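Visit to the Kosus herb nursery, 26/01/2019

The nursery grows 21 kinds of medicinal plant under glass, mostly Chinese and Korean species. Jong-dae Jang led the tour. Astragalus is sown in March in deep pots - the root is the part used and it dislikes being moved. Plants are lifted in their third or fourth year.
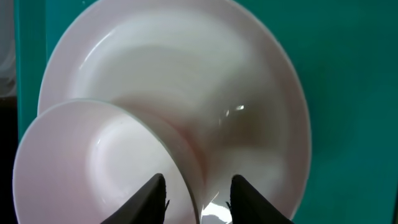 Drying and storage

Roots are washed, sliced and dried on racks. The store holds some 300 trays. Thu Vi keeps the batch records and showed us how each lot is traced back to its bed. Liquorice was still in the racks. Seed is sold in packets of 864, with sowing notes on the back.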